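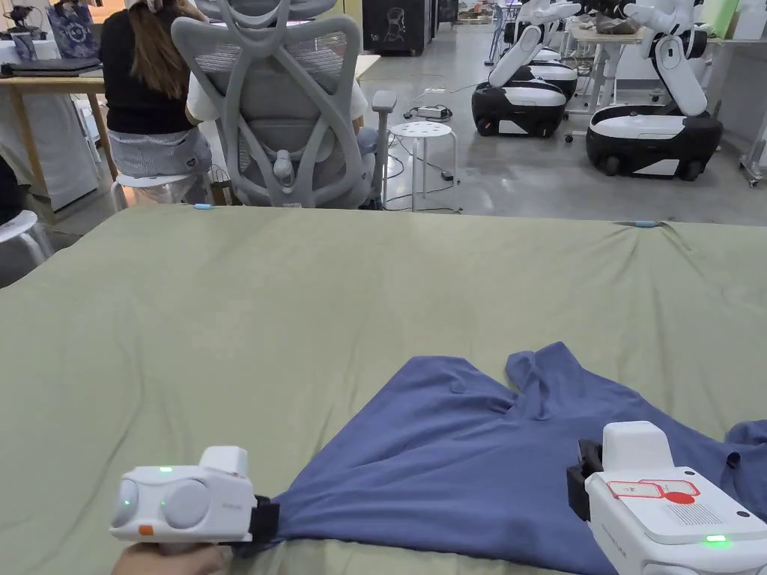
Garment Folding Working Group
Minutes of the September meeting

Present: Hala Kettani (chair), Yu-na So, Tarek Morsy, Hatem Ragab
Apologies: Nabila Helmy
Minutes taken by: Yu-na So

Meeting opened at 10:05.

1. Minutes of the previous meeting

Accepted with one correction. Under item 4, "sleeve to sleeve" should read "sleeve to hem."

2. Folding surface

Tarek Morsy reported on the green cover. The fabric creeps toward the operator during repeated folds and wrinkles build up in the near half. A T-shirt laid on a wrinkled cover picks up the same ridges, and the fold line wanders. The light-blue clips at the far edge hold that side adequately. The near side has no agreed method.

Two options were discussed. The first is to tuck the near edge under and re-tension the cover at the start of each block. The second is a fitted cover with elastic corners. Vevoder has quoted for a fitted cover in the same color; delivery is 13 working days. Hatem Ragab asked whether a smoother weave would let the garment slide too easily. No data on this. Agreed to use the tuck method until a sample is in hand.

Action: TM to request one sample cover from Vevoder.
Action: TM to write the re-tension step into the setup sheet.

3. Fold sequence, short-sleeved shirts

The group reviewed the draft sequence line by line. Steps as amended:

3.1 Lay the shirt out, neck away from the operator.
3.2 Smooth from the center toward the sides. Do not smooth toward the neck.
3.3 Fold one side in to the center line, sleeve laid back on itself.
3.4 Repeat for the other side.
3.5 Hold both near corners and bring the hem up.
3.6 Square the sides. Fold once more if the stack height allows.
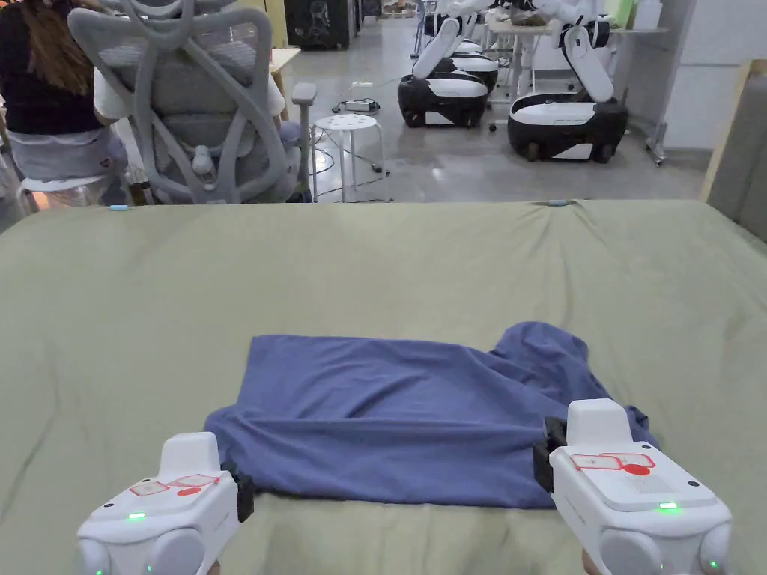

Item 3: partly folded shirt held at both lower corners, right side still bunched.

Discussion centered on 3.5. HR's position is that the corners should be pulled taut before any lift. YS noted that too much tension draws the center of the cloth into horizontal creases, which then have to be smoothed again. Wording changed to "take up slack, then lift." The chair asked that "slack" be defined. Deferred.

Loose cloth on one side after the first fold was recorded as a separate fault, code F4. The operator may correct it once. If it is still bunched after one correction, the shirt is opened out and restarted from 3.1.

Action: HR to reissue the sequence as revision C.
Action: YS to draft a definition of slack for the next meeting.

4. Results to date

YS presented the tally. Of 300 folds logged under revision B, 68 were marked F4 and 34 were restarted. The remaining faults were uneven sleeves and hems off square. HK asked for the figures split by garment weight. The Mumska shirts are heavier than the Oddsson shirts and the two have been logged together. YS can separate them from the batch sheets.

It was also noted that the log has no field for a shirt that arrives inside out. At present these are turned by hand and not recorded.

Action: YS to split the tally by supplier.
Action: YS to add a field for inside-out garments.

5. Work area

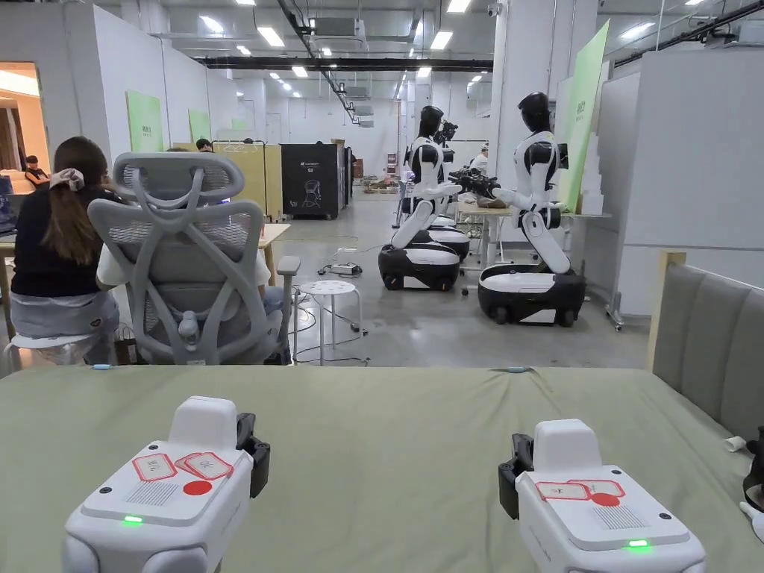 Space between the folding surface and the desks was raised by Nabila Helmy in writing. Her note asks that chairs be pushed in when not occupied, so that laundry carts can pass. Agreed. HR asked that the surface be left clear of garments at the end of each block, folded shirts included. Agreed.

Storage for finished stacks remains open. Turgate can supply shelving in two depths. The deeper one takes a shirt folded to 3.6 without overhang; the shallower one does not. HK prefers the deeper unit but wants the aisle measured first.

Action: NH to measure the aisle and confirm with Turgate.

6. Other business

TM asked whether long-sleeved shirts are in scope this quarter. HK confirmed they are not. Towels may be added if the revision C trial finishes early.

Meeting closed at 11:20. Next meeting to be called by HK when the sample cover has arrived.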